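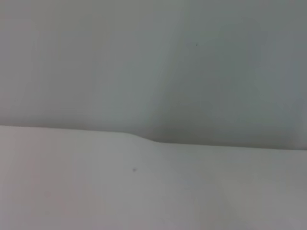
图一:腕部相机某一时刻的输入,解码后未做任何处理

双臂水壶任务,腕部相机画面几乎没有纹理,策略在这一段发散,求排查思路

Skadetov 发表于 2019年10月19日

平台是双臂,每条臂的腕部装一个小相机,头部再加一个俯视相机。任务是一只手提着黑色水壶的提手,另一只手去取桌上的黑色圆盖。桌面是白色的,后面是浅灰色的墙。控制栈用的是 Istum,策略是行为克隆,三路图像各过一个编码器,特征拼接后接关节状态,输出末端位姿增量。训练集 119 条轨迹。

头部视角没有什么问题,盖子、壶和两侧夹爪都能分辨: 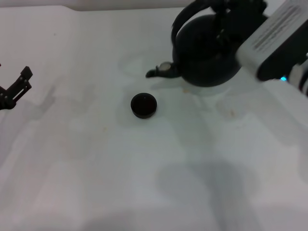
盖子在白桌面上对比度足够,用一个简单的阈值加连通域就能稳定给出中心,重投影误差在 2 像素以内。问题出在腕部那一路。姿态一偏,输入里就只剩两块浅色平面和一条模糊的分界线,编码器输出的特征范数会突然变大,随后位姿增量开始来回摆动,有时直接撞到软限位。

已经试过的:
降低学习率,无变化。
给腕部图像加颜色抖动,摆动幅度小了一点,没有消失。
把控制频率降下来,只是摆得慢一些。

想问这种情况该在数据侧处理,还是在网络里加门控?另外一帧也贴出来,同样是腕部视角,灰墙占了绝大部分: 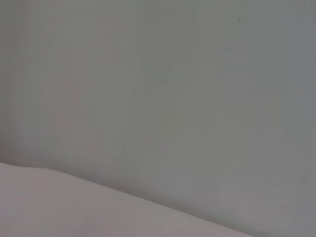 单独把这类帧送进编码器,特征在嵌入空间里离训练集的簇都很远。离线回放可以复现,所以排除了通信延迟。

Leena Miettinen

先查归一化。如果预处理是按单帧的均值和方差做的,低对比度图像的方差接近零,除下去以后压缩噪声和平缓的明暗渐变会被放大成很强的“纹理”,特征范数变大就是这么来的。改成用整个训练集的固定均值和方差,再跑一次离线回放,不需要重新采数据就能判断。注意改完要重新训练,不能只改推理端。

第二步是门控。对每路腕部图像算一个拉普拉斯方差,低于阈值就把这一路特征换成可学习的空向量,同时训练时以固定概率随机丢掉这一路,否则网络没有见过空向量,推理时照样出错。阈值不要手调,取训练集里该指标的低分位数。

另外注意那个小黑点。两张腕部图上半部偏右都有一个,如果是同一台相机,而且换了姿态以后像素坐标仍不变,多半在镜头或传感器上。取不同姿态的若干帧做逐像素中值,固定的点会留下来。画面几乎全空的时候,这种点很可能就是网络能抓住的最强特征。先擦镜头,擦不掉就在预处理里做掩膜。第一张下半部还有一个点,也一起查。

Manninen

加数据就行了。我们 18 条都能训出来。

Mesby

上面说加数据的,要看加什么。继续采成功轨迹没有用,成功轨迹里这种视角本来就少。应该从偏离的姿态开始采恢复动作,让空白视角后面跟着的是往回收的动作。

规划层也可以兜底:已经有头部相机给的盖子中心,就在到达预抓取位姿之前完全不用腕部图像,只走头部视觉伺服,进入近距离再切换。切换条件加滞回,连续 3 帧满足再切,不然会在边界上反复跳。手眼标定的误差要先确认,我在八月遇到过类似的摆动,最后是外参里有一个旋转分量符号写反了,和网络没有关系。

Skadetov 回复 Leena Miettinen

确实是按单帧归一化的。换成固定统计量重训以后,离线回放里范数的尖峰没有了,摆动还剩一点,出现在切到近距离的时候。外参和黑点还没查,中值图做完再更新。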